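Estard Trade Desk, one year licence -- review

Posted 18 August 2019

Quick one, I've got a shipment query open in the other window and it won't wait.

Background. We're a small outfit, we sell spare parts for pumps and mills into markets where the rules move a lot. New government, new tariff book. Old government, new tariff book anyway. For years I kept up with it by reading ministry notices, badly translated, and ringing people. Then in June I paid for Estard, made by Grinden, who used to do printed customs guides (the fat blue ones, if you remember them).

Price: 300 pounds a year for one seat. Not cheap for us. The bigger licence is 1,000 and gets you five seats plus the alerts by text. Didn't bother.

What you get. A search page for tariff codes, country pages, a sanctions checker, a diary of trade talks and delegations, and a folder thing where you save your own notes. It runs in the browser. There is a phone version too. Avoid.
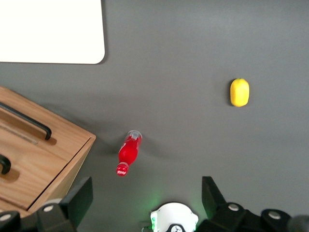 Light wood drawer unit and a white panel on the grey tabletop.

Search first, as it's what I use every day. Good. Type in "impeller" and it gives you sensible codes, not a list of everything with metal in it. Shows the duty now, the duty before, and the date it changed. That last bit is worth a lot. I had a quote out based on an old rate and caught it here before the customer did.

Country pages are a mixed bag. The big markets are kept up properly, somebody is clearly reading the gazettes. Smaller ones less so. One page still had a trade minister who left office long before I signed up. Another had the text of a transit deal with two of the annexes missing, and of course the annexes are where the actual goods are listed. I wrote in. They fixed it in four days and sent a polite note. Fair enough.

The sanctions checker. Right. Read the small print, it says plainly that it's a guide and you need to check the official lists yourself. Which I do. Should you. But it saves time on the first pass. I ran our whole customer book through it, 3,260 names, and got 40 possible matches back. Went through them over two evenings. Nearly all were plain name clashes, a common surname or a firm called General Trading something. One wanted a proper look and went to our solicitor. Wish the matches came with a reason though. You get a yellow flag and the name it matched, then you're off digging.

Also it can't cope with different spellings as well as it claims. Names out of Arabic or Persian can be written five ways and it finds maybe three of them. Put them in by hand, each spelling seperately. Boring but do it.

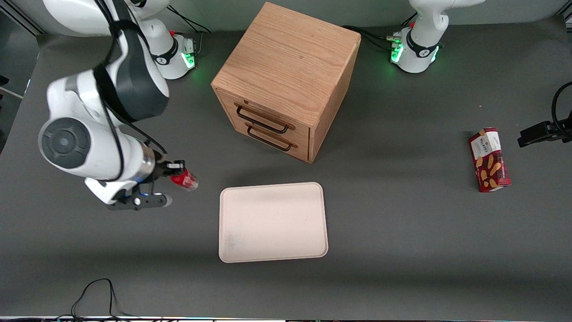 The diary is the bit I didn't expect to like. It's a calendar of who is visiting who: joint comissions, business forums, ratification votes, that kind of thing. Most of what gets said at these is warm words about deepening ties and you can ignore it. But when the customs people from both sides are on the list, something usually comes of it a few months on. You can filter by who's attending. I set it to customs, central banks and transport and it cut the noise right down. Banks matter more than most exporters think -- a zero tariff is no use if you can't get paid.

Compared with Tufa, which I had before. Tufa is cheaper and prettier. Nice maps. But it only gives you the headline agreement, signed on such a date, hands shaken, and no word on whether either parliament ever passed it. Estard has a status line for that: signed, ratified, in force. Simple. Should be everywhere.

Ekano I only had on a trial so can't say much. Seemed aimed at big freight people. Too many charts for me and the help line kept sending me to a sales page.

Moans, in no order. It logs you out after lunch, every day. The notes folder won't take attachments over a silly small size. Printing a country page gives you a blank second sheet. Alert emails come in one long lump in the early morning and the subject line is the same each time, so good luck finding the one you want later. No way to export your saved searches, at least none I could find, and I asked, and they said it's being looked at.

Help is by email only but replies are from people who know the subject. I asked about rules of origin on a part machined in one country and coated in another and got a proper answer, with the article number.

Would I renew? Yes, on the single seat. If you only ship inside Europe, don't, you won't use half of it. If you sell to places where the talks are still going on and the lists change under you, get the trial and test it with your own codes and your own customers, not the sample ones they load in for you.

Four out of five. Would be four and a half if it stopped logging me out.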